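Allergen Advisory Rule for Bakery Goods Open for Comment

The State Department of Agriculture and Markets has published a proposed rule on precautionary allergen statements for packaged bakery products.
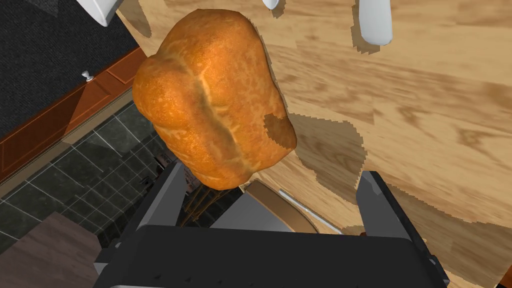 Penholm has already written to the Department to ask that the word “may” be dropped from such statements altogether, on the grounds that shoppers read it in too many different ways. Kavance, in a separate letter, supports the rule as drafted but requests a longer period to use up printed labels.

Under the proposal, a bakery could place an advisory statement on a package only after completing a written review of shared equipment and storage. The review would be repeated every 2 years and kept on file for 4. Producers selling fewer than 200 packages a week would be exempt from the filing requirement – though not from the review itself. Loaves sold unwrapped at the counter are outside the scope of the rule.

The Department will accept written comments through Tue 22 November. Comments should cite the section number to which they refer. Members who wish to have their views included in the Association's own submission should send them to the Labeling Desk at least three working days before that date. If adopted, the rule would take effect in April.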